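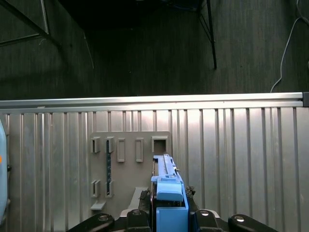

Search this site Search Go

Stop building flats you can't hear yourself think in

Sewwandi Haque
3 min read

Noise. That's the thing I want to moan about, and I'm doing it fast as the neighbours upstairs have just gone quiet and I'd like to use the time.

I moved into the Granel development in February. New flat, new kitchen, big windows, a bike store with a code. Two lifts. What it hasn't got is a ceiling that stops anything. I know when the man above gets up. I know he drops his shoes one at a time, left then a long wait then right. I know his ringtone. I have never met him and I could pick out his sneeze in a crowd.

It isn't his fault. I want to say that early on. He's walking about in his own home, in socks probably. He shouldn't have to creep to the loo at 2 in the morning like a burglar. And I shouldn't have to turn the radio down at teatime for the couple underneath, who've never complained but who did once laugh at a joke on my telly. Same second as me. Put me right off.

We've got very good at keeping heat in. Fine, good, I like a low bill. But sound gets treated as a matter of manners. Be considerate. Please respect your neighbours. There's a laminated notice by our post boxes saying exactly that, put up by Fledine, who manage the block, and I'd like to know what I'm meant to do with it. Respect doesn't stop a washing machine on spin.

Before this I rented in Matubbar Court, which is ugly as anything and damp on the north side. Lived there for years. Thick floors, heavy doors, and a family of five next to me I'd not have known existed if the kids hadn't kept kicking a ball down the landing. Everyone called it a dump. I slept like a log in that dump.

So don't tell me it can't be done. It was done, by people with less money and worse tools, and then it got quietly dropped when it stopped being something you could put in a brochure. You can photograph a worktop. You can't photograph silence. Viewings are always at eleven in the morning when everyones at work, and you stand there in an empty block of 200 homes thinking ooh, peaceful.

I rang the sales office. Was told the floors "meet the standard". I'm sure they do. Then the standard is too low, or it's being tested in a room with nobody living above it, and either way I'm the one lying awake. A friend in one of the Hirnico blocks across the river got the same line word for word. She paid for rugs. £300 on rugs, and they're on her floor, so it's the people below who got the benifit.

What I'd like is pretty dull. Test the finished flats, not one sample. Print the result on the listing next to the energy rating so people can compare before they sign. Let buyers and renters come back for a second look at seven in the evening, when the block is full and the dinners are on. If a developer won't allow that, well, you've learnt something.

And somebody will say, move to the country then. With what? Most of us are going to live stacked up on top of each other for good, and I don't even mind that. I like having people near. I like the lights on across the courtyard when I come in late. I just think a home ought to have a bit of it that's only yours, and for me that includes what goes in my ears.

There goes the left shoe.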